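Notebook, Skestlow bench – tidying task, bin to bin
Sunday, December

Two white plastic bins, side by side, handle cutouts facing front. Job for the arm: move small parts from the left bin to the right.
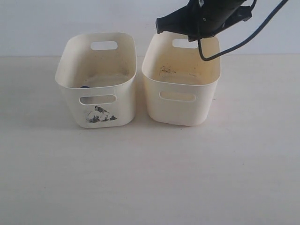 Setup

Left bin is the one with the torn black-and-gray label on the front. Right bin has no label and is the more yellowed of the two. Keep that assignment for the whole series. Gap between bins stays narrow, as it would be on a shelf. Cable left with slack; watch it over the right bin.

Runs

Script is the Hadgu planner, build 1271, unchanged. 320 attempts logged, 189 ended with the part released inside the right bin. Musyoka Langat read the log separately and got the same total.

Most misses are at the walls. A part lying in a corner needs the fingers to come in steep, and the planner backs off when it sees the rim. Parts in the middle of the floor are close to solved. Handle cutouts also confuse the depth estimate – it reads the slot as free space and plans through it.

Cycle time is over 5 minutes for a full bin. By hand I tip one into the other and am done.

Compare with chores

Veva people want to know if this is ready for a utility room. My answer for now is no. It can sort if the parts are spread out and someone checks the corners after. Wiping out a stained bin is a different problem and we have no tool for it.

To do

– rerun corners only, steeper approach
– mask the cutouts in the depth map
– ask Bodent for the narrow fingers
– wash both bins, then repeat the baseline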